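Gripper week, day 2. Stavros Gkikas asked me to quit complaining about the Altow fingers and compare them properly with the Fidorel ones, so I'm posting as I go.

Rules: same controller, same speeds, only the finger pads change. The job is getting folded cloth and a clear plastic bag to cooperate, which is way meaner than picking up cans!

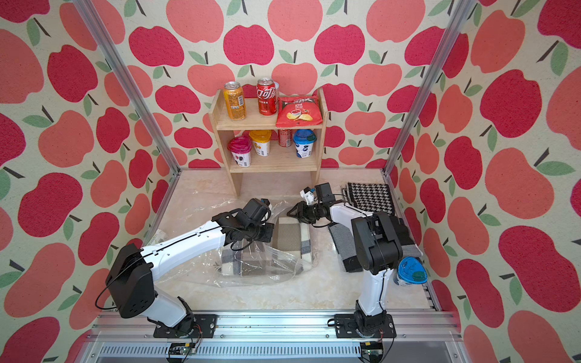
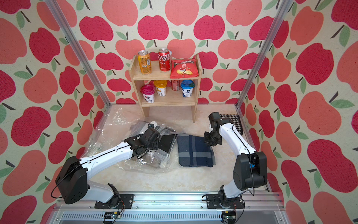 Two arms, one clear bag, plaid cloth. My whole week. 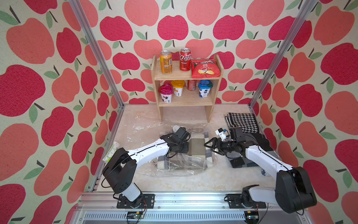 OK so first impressions. The Altow pads are grippy (love that) but they grab two layers of plastic when I only want one, and then the bag travels with the arm. Fidorel pads are thinner and slide in under an edge much nicer, but they let go of heavy cloth if I move fast.

Wrist cameras: clear plastic is still a nightmare. Depth comes back full of holes wherever there's glare. I turned the exposure way down and got maybe half of it back.

Jarmo Saarinen swears the trick is closing force. I dropped mine to 5 newtons on the Fidorels and yeah, ok Jarmo, fewer crinkles dragged along. Cloth still slips though.

Next up is a mixed setup, Altow on the left arm and Fidorel on the right. Evangelia Fragkou thinks the calibration will hate me. Starting Monday, if the new pads show up. If anybody has tried silicone tape on thin fingers, please tell me which kind!

Contact | © Stendura | Back to top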